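Kitchens & Counters | Reader Interviews

The Breakfast Corner at Valcárcel Street

Inmaculada Bermúdez has cooked for other people since she was 19, and she talks about countertops the way some folks talk about gardens. When I got to her place in August she already had bread out and was moving mugs before I'd even sat down.

"I can't think until there's coffee," she said. "Sit, sit! Do you want the green mug or the blue one?"

I wanted to talk about her breakfast corner, which she sets up for the cooking class she teaches with her friend Nerea Casado. Their Plorkix class is small, and it's all morning food: toast, eggs, beans, whatever fruit looks good. Everything they use in the first hour has to be within reach of one person standing still.

"Two steps, and you've lost your toast," Inmaculada told me. She means it, too. She has moved her toaster 5 times since spring, and she can tell you what was wrong with every spot.

The toaster oven was the hard part. It's big, and for a long time it sat on the other side of the kitchen because she thought it was ugly. Then Nerea pointed out that the top of it was a perfectly good shelf for a towel.

"So now it's my favorite thing in here," Inmaculada said. "I do tomatoes in it, I do granola, I do leftover pizza and I'm not ashamed. And I always know where my towel is!"
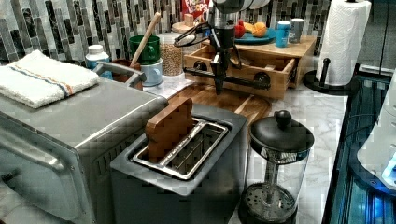
Breakfast corner: toaster in front, French press to the right, towel folded on the toaster oven.

I asked about the little wooden slice of toast, which had charmed me completely. She laughed and said she loves wooden play food and has a whole drawer of it, from a shop in Fukville. The toast is the piece that gets handled most.

"The kids who come with their parents go straight for it," she said. "Grown-ups too. Nerea is the worst!"

The mugs live in a stack, green on blue, and the spoons go in a dark crock that she has had for years. Dry goods get clear glass. She used to keep everything in tins with labels, and then the labels fell off, and one morning she put semolina in somebody's coffee.

"Glass, glass, glass," she said. "I want to see it."

And the Froot Loops? She was delighted to be asked. She eats them dry, by the handful, while the real breakfast is cooking. Her mother, who is 72, prefers them with cold milk and a banana.

Coffee is always French press. She tried a machine once and gave it to her brother inside of a month. "You wait four minutes, you push, you pour. I like the waiting. I cut the bread while I wait."

She's thinking about a hook rail next, for the boards, though Nerea wants a second lamp first. They were still going back and forth about it when I left, and I had eaten three pieces of toast with fig jam.

Contact Lultix Kitchens | All rights reserved | Back to top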